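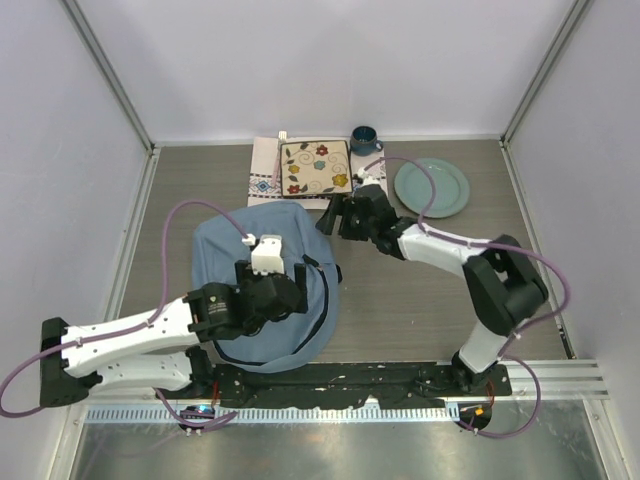

*Faustine Hoarau*

Suppose you must set a table for breakfast. You take a mug, you put it down, you fold a cloth. Your hands do all of this while you think about something else, maybe about the jam.

A robot arm has no thoughts about jam. It has motors, and the motors wait for numbers. Somebody must write the software that finds the right numbers, many times each second. I am one of the people who write it, and I want to tell you how it works. The program we use in our workshop is called Nuchit. It moves two white arms with black grippers, which are the fingers of the robot.

## First question: what is on the table?

A camera gives the computer a picture. For you a picture is full of things. For the computer it is a very long list of numbers, and each number says how bright or how colorful one tiny dot is. In this list there is no word "mug". There is no word "plate" also.

The part of the software that looks for things in the list is called **perception**. We teach it with many pictures in which a person has already drawn a line around every object. For our table we began with 200 pictures. After the teaching, the program can look at a new picture and make a guess: these dots belong to a mug, and those dots belong to a cloth.

I write "guess" because the program is never completely sure. Next to each guess it writes how sure it is. A round green plate is quite easy. The square tile with painted flowers gave us more trouble. It lies on a placemat which has its own pattern, and in the first weeks Nuchit believed that the tile and the placemat were one big object. My colleague Sombat Tanasarn drew new lines around the tile in 40 pictures, and then the guesses became better.

## Why a cloth is difficult

Look at the blue cloth under the left gripper. Can you say what shape it has?

A mug has the same shape today and tomorrow. You can turn it or lay it on its side, and it is still a mug shape. With a cloth it is different. If you lift one corner, the whole cloth changes. It makes folds, it hides a part of itself, it curls up at the side. There are so many possible shapes that we cannot make a list of all of them.

So Nuchit does not try to know the full shape. It looks for useful places: an edge, a corner, a dark line along the border. The darker lines on our blue cloth are helpful for this, as they often show where the cloth ends. Not always! Sometimes a dark line is in the middle of a fold, and the program takes it for the edge. Then it asks the gripper to go to a place that is not useful at all.

## Second question: which way should the arm go?

When the software knows where the cloth is, it must choose a path. This part is called **planning**.

Try this at home. Sit at the table and put your elbow on it. Now touch a spoon that lies on the other side of a glass, without touching the glass. You can go over it, or you can go around it. Your wrist must turn, and your elbow also wants to have a place.

An arm has the same problem. It is not enough that the gripper misses the mug. The elbow must miss it too, and every piece between them. The planner imagines a path and checks it in small steps. "If I am here, do I hit something? And here? And here?" If the answer is yes anywhere, it throws this path away and imagines another one. For one movement it may imagine 400 paths before it keeps one. This happens inside the computer, and the real arm stands still and waits.

With two arms there is one more rule: each arm is an obstacle for the other. When the left gripper is down on the cloth and the right one reaches toward the back, the planner must keep both of them in its mind, together with the table and the walls.

There are also the purple cables. You see how they make big loops in the air? A loop gives the arm enough cable for stretching. But the loop moves when the arm moves, and it is soft like the cloth, so we cannot say exactly where it will be. Our planner uses a simple trick. It pretends that each arm is a little fatter than it really is, and it keeps this extra space free.

## Third question: are we there yet?

Now the motors start. The third part is called **control**.

In every joint of our arms there is a small sensor that tells how far the joint has turned. The control software reads the sensor and compares. "I wanted to be here. I am there. The difference is this much." Then it gives the motor a little more push or a little less, and it reads again. Such a circle is called a **loop** (the same word as for the cable, I am sorry, English does this often).

You do the same thing on a bicycle. You do not decide one time how to hold the handlebar and then close your eyes — please do not! You look, you correct, you look again.

If the push is too strong, the arm goes too far, comes back, goes too far on the other side, and it shakes. If the push is too weak, the arm is slow like a sleepy cat. Finding the good value is called tuning. Esmaeil Mahmoudi did the tuning for our arms, and for the wrist of the left arm he tried 24 values.

## A game for two people

One person is the camera and the computer. The other one is the arm, with eyes closed. Put a kitchen towel and a plastic cup on a table.

1. The computer says only short commands: "left", "forward", "down", "close fingers".
2. The arm does exactly this and nothing more.
3. Try to take the towel by one corner and lay it next to the cup.

Then change places. Write down which command you were missing most. In our workshop we wished for the command "a little bit", and Esmaeil had to explain to the program how much that is.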